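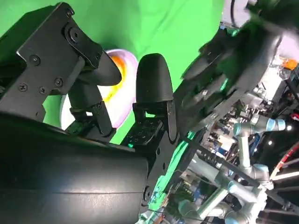

Gripper fingers in front of the green screen.

RASTON TELEVISION
Family and Entertainment: programme planning meeting
Minutes of the meeting held on December 9, 2024

Present: Eleri Parri (chair), Miroslava Pylypenko, Siwan Gough, Tudur Penry
Apologies: Eleri Gwilliam
Minutes taken by Siwan Gough

1. Minutes of the last meeting
Agreed as correct, with one change. Under item 4 the repeat of Lillano should read "Saturday morning", as in the printed schedule.

2. Matters arising
TP has had the signed music form back from the Lillano composer. The closing song can now be used in trailers as well as in the programme itself.
The question of subtitles on the website clips is still open. EG to report when she is back.

3. Lillano, second series
The second series is 6 episodes, as before, and starts in January in the early evening slot. Episodes one to four have been delivered by Gondard and passed. Episode five needs a new sound mix, as the crowd noise covers the presenter in the second game. Gondard has agreed to do this at its own cost.
MP asked whether the first episode should go online before it is shown. EP said not for this series. The episode will go online when the broadcast ends and will stay up until the series is over.
The listing text was read out. It gives away who goes through to the second round, and TP will rewrite it.

4. Viewers' competition
MP reported that 1,155 entries had come in by the closing date. Of these, 847 were complete and go forward to the draw. The rest had no parent's or guardian's name on the form. It was agreed to write to those families and explain, and to put that box at the top of the form next time.
The prize is a visit to a recording for the winner and up to three others. EP asked that travel be included, as some of the entries come from a long way off. Agreed, within a limit of £600.

5. Lại
Lại is the cookery game for eight to twelve year olds. MP has seen the pilot and thinks it works, but the opening is slow and the rules are explained twice. TP felt the second explanation was needed for anyone joining late. After some discussion it was agreed to keep it and shorten it to a caption and one line of voice-over.
The accents on the title must appear in all listings and on screen. Two of the magazines left them off last time. SG to send the title as artwork as well as text.
A decision on a full series was put off to the next meeting, when the costs will be ready.

6. Trailers
Two trailers for Lillano are finished, one long and one short. The short one will run after the children's news. The long one is too loud against the programmes either side and will be brought down before it is used.

7. Any other business
EP reminded everyone that holiday cover sheets have to be in by the end of the week.

Actions
TP: new listing text for Lillano; lower the sound on the long trailer
MP: letters to families; travel for the prize winner
SG: title artwork for Lại
EG: subtitles on website clips

Next meeting: January, date to be sent round by SG.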